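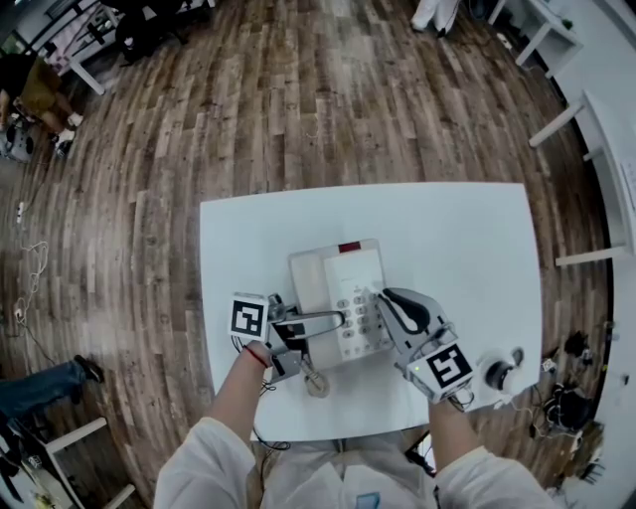
The Elisia gripper kit costs $2355 for the pair, and the people who sell it would like you to think about housework. You wear one on each hand, do a chore, and the recordings are supposed to teach a robot to do the same chore later. I came at it as someone who wants to know when a machine will clear my kitchen. A corded desk phone on a bare patch of white table is a fair test of where things stand, with one long gray finger laid across the handset and the other pointed at the right side of the keypad. The buttons are small. A human fingertip handles them without thought, and these fingers are a good deal longer than mine.

I had the kit for 10 days. The fingers grip a mug, a sponge or a folded towel well enough. Coins were hopeless, and so was a zipper. Phone buttons fell in between: I could press the one I wanted if I went slowly and kept my wrist stiff, and I hit a neighbor when I hurried. Remember that this is with a person doing the seeing and the deciding. Whatever a robot learns from me, it learns from a clumsier version of me.

Build quality is decent. The marker blocks stayed put through two drops onto a hard floor. The wires are less convincing, and I snagged one on a drawer handle the first evening. After around an hour my forearms ached.

Tomos Owen at Bellis, who lent me the set, says the shop-floor case is stronger than the household one, and I half agree. Loading the same tray all day is a narrow job. Berwyn Price packs orders at the Tiltitz warehouse in Berville and was less polite. He tried it on six cartons and went back to his hands.

The company promises a lighter version in May. I'd wait for that, and even then I'd only buy it for a lab. For chores, keep your dish gloves.

Rating: 2 out of 5 as a promise about housework, somewhat better as a research tool.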